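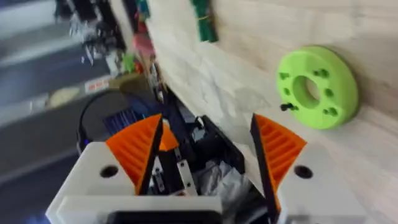

**Visiting preachers and regular attendance: a small study of two congregations**

Report by Vimala Kamath
Project partner: Leobardo Bautista

## 1. What we set out to do

Many churches invite a guest to preach when the usual minister is on leave. We wanted to know what members of a congregation make of these visits, and whether the topic or the speaker matters more to them. We chose two congregations that share a car park in Brumusora. One is a Uniting congregation on Becerra Street. The other is a smaller independent fellowship that meets in the old Mavero hall.

Neither of us belongs to either group. Leobardo grew up Catholic and I grew up in a Hindu household, and we both had to learn some of the vocabulary. "Pulpit supply", for instance, means arranging someone to fill in.

## 2. Method

We went to services at both places from March to May and heard 8 sermons by visiting speakers. We kept notes under the same headings each time: text used, length, main theme, and how the speaker was introduced. After the service we stayed for morning tea and asked people if they would do a short interview.

Interviews were recorded with permission and typed up in full. We coded them by hand using coloured labels. Our supervisor asked us to keep the report under 4000 words including the appendix, and the final count was 2991. This version leaves the appendix out.

## 3. Findings

### 3.1 The introduction matters

At Becerra Street, the visitor was usually introduced by an elder with a few sentences on where they had served. At the fellowship, the pastor told a story about how the two of them had met. Fellowship members remembered far more about the visitor when we interviewed them. One woman could not recall the Bible passage but knew that the speaker and her pastor had shared a house at college.

### 3.2 Topic

Most speakers chose their own passage. Only 2 were asked to continue a series already under way, and both were at Becerra Street. Older members there preferred this. A retired teacher told us that a one-off sermon "feels like a chapter from someone else's book". Younger members did not mind either way.

### 3.3 Length

Visitors at the fellowship spoke for longer than visitors at Becerra Street. Complaints about length came only from parents with children in the crèche, which closes at 11:15.

### 3.4 Attendance

We had hoped to compare attendance on guest and ordinary mornings. The fellowship does not keep a roll, and the Becerra Street figures include children in some months and leave them out in others. We dropped this part of the question, although the title had already been approved.

## 4. Limits of the study

People who stay for morning tea are likely to be the more committed members. We did not speak to anyone who had stopped coming. The Easter period also fell inside our dates, when services at both churches follow a different pattern.

Leobardo did most of the interviews at the fellowship and I did most of them at Becerra Street, so some of the difference between the two sets of answers may come from us.

## 5. Further work

A later group could interview the visiting preachers themselves. One offered to talk to us but was moving to Jeltell that week and we could not find a time. Both churches have agreed to be contacted again next year.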